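Search the notebook Go Clear

October, second entry, 9:40 in the morning

Covering and lining notes, table booth. For me, for Ghazala, and for whoever inherits the wallpaper.

I was against the wallpaper and I am still mostly against it. Ghazala Niazi's argument was that bare panels look like nothing anyone has ever lived with, and that a patterned wall and a patterned cloth would give us something closer to a dining room. My argument was that paper on a panel lifts, seams show, and a big damask repeat has to be matched at every join or it looks worse than bare panel. We hung it anyway. It is the Drinatlow paper, beige ground with the olive-brown motif, three walls' worth.

What I will concede: the back wall came out well. The vertical rows run straight and the eye settles on them. I checked with a plumb line before pasting and again after it had set, and the line hadn't moved enough to argue over.

What I won't concede is the side walls. They come in at an angle to the back, so the motif gets squeezed as you look along it and you start reading the corners harder than you should. The aluminum posts hide the joins, which I suspect is the only reason anyone has complimented my joins. If a post ever has to come out, expect a mess behind it. I trimmed the paper short on purpose so it wouldn't get pinched, and left a gap I would rather not have to show people.

Paste: Ovavum, mixed thicker than the packet says. The packet says it can be repositioned for several minutes. I got one slide out of it, maybe, and then it grabbed. Tanveer says I let it sit too long before hanging. Possible. I timed the second drop and did the same thing again, so either I am consistently slow or the packet is generous.

The cloth. White with gray ferns, gray foliage clusters and orange dots scattered through. Tanveer Tanoli picked it from the Veloso samples because it was the least shiny. I wanted plain. We now have a floral cloth in front of a damask wall, and I keep hearing that this is how real houses look. Some real houses, sure. My aunt's. I don't think it proves anything about houses in general, and I'd like us to stop writing "homelike" in the log as if it were a measurement.

On the practical side, I have fewer complaints than I expected. It lies fairly flat. It had fold lines out of the packet and I ironed them on low through a tea towel, which took out the short ones and left one long one faintly there. I cut it 900 mm deep before hemming and should have cut it deeper. The hem pulls if you lean on the table.

Tried the yellow blocks over it next, with the lavender cloth left on the table underneath.
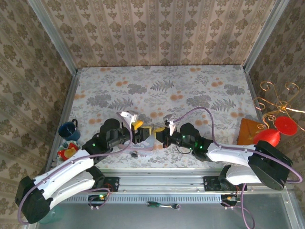 Yellow blocks at mid-table, crumpled cloth below. Mug at left.

My worry had been that the orange dots would compete with the yellow. Looking at it again, I don't think they do. The dots are small and spread out, and the blocks read as solid yellow against a mostly white ground. So that is one objection of mine gone, and I am writing it down so nobody has to remind me.

The crumpled cloth bothers me more. It is so pale, with only that light lavender tint, that against white it is nearly a non-color. Ghazala likes it for exactly that reason. I say if we want a cloth that is hard to pick out, fine, but then we should say so in the plan and have a second one in a strong color to compare it with. One pale rag on one pale tablecloth tells us what one pale rag looks like.

Same for the little dark gray round thing. It shows up clearly on the white, and I could not find it on the item list under any name. Cap? Nut? Either give it a line on the list or put it back in the drawer it came from.

The mug I have no quarrel with. Dark blue, black handle, easy to see against the beige and the white both. Leave it.

Things I tested on offcuts before lunch:

Istex fabric guard on a cloth offcut. Claimed to leave no mark. It left a ring at the edge of the spray, visible when dry if you tilt the piece to the window. 3 offcuts, 3 rings. I'm not putting it on the real cloth until someone shows me a clean one.

Damp sponge on a paper offcut. Better than I feared. The print didn't come off on the sponge, though the surface went a little fuzzy where I rubbed hard. Dab, don't rub.

Masking tape on a paper offcut. Takes the top layer with it. No tape on the walls, please, including the "low tack" roll, which I also tried.

Still to do: re-cut the cloth with more depth, darker cloth for comparison, ask Tanveer how much of the Drinatlow roll is left and whether what's left is the same batch. He thinks it is. I'd like to see the label.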